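Refinishing Worn Lacquered Chopsticks with Food-Safe Oil

Posted by Archana Rastogi in Kitchen Repair

This procedure covers wooden chopsticks whose clear coat has gone dull or tacky. It does not apply to melamine, metal or bamboo disposables. Plan on 2 evenings of handling plus curing time.

Sort first

Separate the set by finish. Painted and lacquered pieces with an intact surface should be left alone; sanding them exposes pigment that was sealed on purpose. Set aside any stick with a crack that catches a fingernail. Cracks hold water and cannot be closed with oil. Check straightness by rolling each stick on a flat surface. A slight wobble is acceptable. If the tip lifts clear of the surface, discard the pair.

Match pairs by length before color. A difference you can feel when the tips are pressed together will make the pair awkward to use. 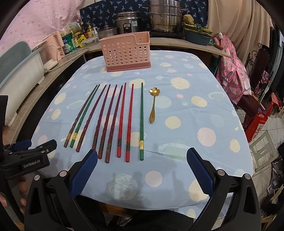
Chopsticks on a polka-dot tablecloth.
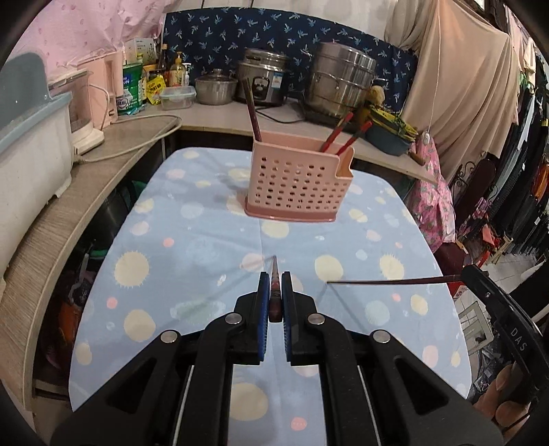
Cleaning

Wash in warm water with plain dish soap and a soft cloth. Do not soak. Dry upright, tips up, for six hours in a ventilated spot away from direct sun. Old cooking oil at the tips can be removed with a paste of baking soda and water, rinsed at once.

Sanding bare wood

Use 229 mm sheets of 320-grit paper cut into narrow strips. Wrap a strip around the stick and pull from the thick end toward the tip with light pressure. Rotate a quarter turn after each pull. On square ends, back the paper with a flat block or the corners will round over. Stop when the surface is evenly matte and wipe with a barely damp cloth. The grain will rise. Let it dry, then repeat once with 400-grit.

Oiling

Use pure tung oil with no solvent or metallic driers. Product labels vary, so read the ingredient list. I tested Nistard and Zindside oils on maple offcuts and found no difference in sheen. Nistard stayed tacky longer.

Apply a thin coat with a lint-free cloth. Wait 38 minutes and wipe off everything that has not been absorbed. Lay oily rags flat outdoors to dry before disposal; crumpled rags can self-ignite. Leave a day between coats. Three coats are enough for daily use.

Full cure takes up to a month in a cool room. Sticks I oiled in November needed all of it.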